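Capítulo 2
Tareas domésticas con dos brazos

El proyecto Fernix nació en el club de robótica de la escuela técnica Hellari como trabajo de curso. Su objeto es la recogida de residuos sólidos del suelo mediante escoba y recogedor, una tarea que exige coordinar ambos brazos. El capítulo sigue el cuaderno de taller de Nayeli Chávez, que registró 141 ensayos, 37 de ellos descartados por pérdida de agarre.

Al terminar el capítulo, el estudiante deberá poder:
- definir el espacio de trabajo común de dos brazos;
- distinguir el contacto con la herramienta del contacto de la herramienta con el suelo;
- proponer un criterio de descarte y aplicarlo a una serie de ensayos.

Se suponen conocidos los sistemas de referencia y la cinemática directa del capítulo 1. Los ángulos se expresan en grados y las distancias, en milímetros. 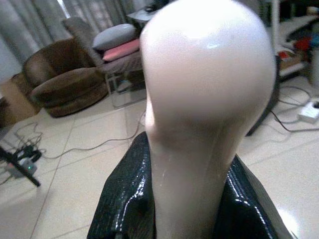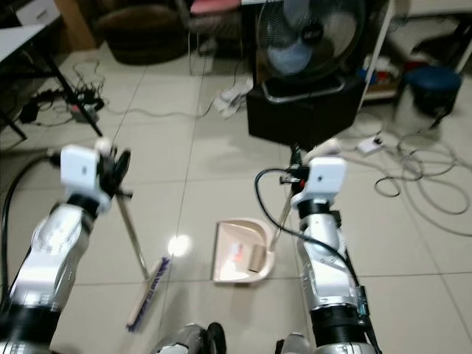
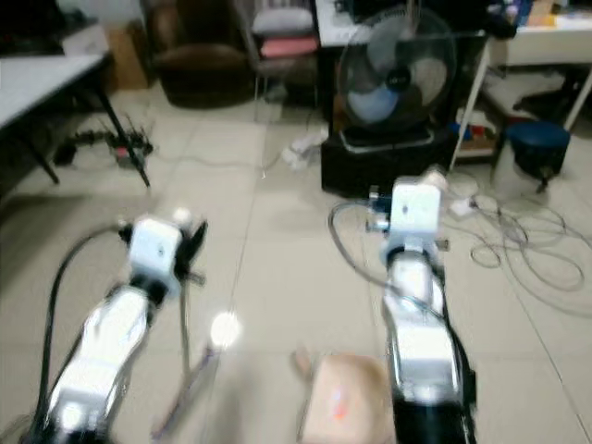

Figuras 2.1 a 2.3. Proyecto Fernix, trabajo sobre suelo de baldosa. En la 2.2, la pinza izquierda sujeta la escoba y la derecha, el recogedor.

2.1 Espacio de trabajo común

Se llama espacio de trabajo común al conjunto de puntos que ambas pinzas pueden alcanzar sin colisión entre los brazos. Cuando cada pinza sostiene una herramienta, el cálculo se refiere al extremo útil de esta: el borde del cepillo y el labio del recogedor.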